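Statness College, Department of Computing
Minutes of the Student Awards and Societies Meeting, May

Present: Otakar Kuruc (chair), Cledwyn Gape (minutes), four members of the teaching staff, two student representatives.
The meeting opened at 14:00 in the small seminar room.

1. Minutes of the previous meeting

The minutes were approved with one correction. The Oravec Prize is given to a student of the second year, and the earlier text said third year.

2. Oravec Prize

We received 14 nominations. Three of them came after the deadline. Otakar Kuruc proposed to accept the late ones this year, as the form on the department page was showing the wrong closing date until the last week. This was agreed. The readers will send their marks to Cledwyn Gape, and the names of the students will be hidden during the reading.

One student representative asked if a group project can be nominated as a whole. The present rules speak only of "a student". It was agreed to leave the rules as they are for this year and to return to the question in the fall.

3. Gillo Scholarship

The scholarship pays $300 for each term. The meeting discussed if it should stay with one student for the full year or be given again each term. Opinions were divided. Cledwyn Gape said that a full year gives the student more peace for study. The other side was that more students could receive it. The vote was 5 to 3 for the full year.

4. Honor society dinner

The dinner will be in Grukville, in the same hall as last year. The hall has places for 40 persons. Each new member may bring one guest, and family members who wish to come without dinner are welcome for the ceremony only. The ceremony begins at 18:00. The vegetarian menu must be ordered in advance — last year this was forgotten.

Action: Otakar Kuruc will confirm the hall and write to the new members.

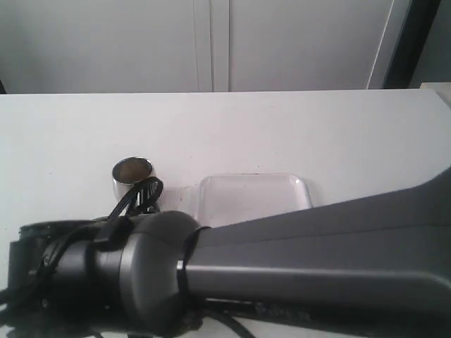 5. Department page

The list of past award winners has gaps, and several links lead to pages which do not exist anymore. The student representatives offered to check the list against the printed programs in the office. Short biographies of new winners should have not more than one paragraph, and the student must approve the text before it is published.

Action: Cledwyn Gape will give them access to the programs.

6. Other business

The key for the display cabinet is still missing. A new lock will be requested.

The meeting closed at 15:20. The next meeting will be announced by e-mail.

Contact the department office | © Statness College, Department of Computing | Back to top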